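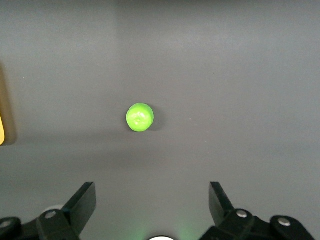 Fig. 4. A ball of lime-green dough on the gray table, with a small dimple near the middle.

Section 4: Rolling your first ball

Okay, on to the fun part! By now you should have your Treline dough kit unpacked and a table picked out. I like a plain, smooth surface in a dull color, because bright dough shows up well on it and I can spot crumbs before they get rolled in. If yours has a wood grain or a pattern, put a mat down first (the grain will print itself on everything you make).

What you need
One tub of dough, any color
A clear patch of table
A dry cloth
The Sosent storage box, if you bought the bigger set

Steps

1. Wipe the table with the dry cloth. Skip the spray cleaner. I used some once and the dough went slimy on the bottom, and I had to throw the whole lump out.

2. Wash your hands and dry them all the way. I mean between the fingers too.

3. Pinch off 20 grams of dough and put the lid back on the tub right away. No kitchen scale? A piece the size of a walnut will do fine.

4. Knead it until it stops cracking when you fold it. Fresh dough takes hardly any time. A tub that's been opened a lot can take a good few minutes, so put some music on.

5. Roll it between your palms in slow circles. Press fairly hard at the start, then ease off as it rounds up.

6. Set it down gently and take a look. A few lumps are fine, and so is a shallow dent with little creases running out from it like the one in Fig. 4. For the beads in Section 5 I'd leave it alone. For the Alby snail you'll want the shell smoother, so go on to step 7.

7. To get rid of a dimple, put one drop of water on a fingertip, rub it over the creases, and roll again with almost no pressure.

Note: Look at your ball with a lamp off to one side. Light coming in low shows every bump — straight overhead it hides them, and then you find them after the thing has dried.

Note: Roll your lightest color first. Lime and yellow pick up every bit of whatever was on your hands before, and there's no getting it back out.

CAUTION: The dough contains wheat. Keep it away from pets and from anyone with a wheat allergy, and don't let little kids chew on it.

CAUTION: Don't bake it. It air-dries, and in an oven it puffs and splits.

If your ball keeps cracking no matter how long you knead, the tub has probably dried out. The Nazarenko softener on page 77 brings most of them back. Section 5 starts with the same ball, so cover it with a cup if you're taking a break.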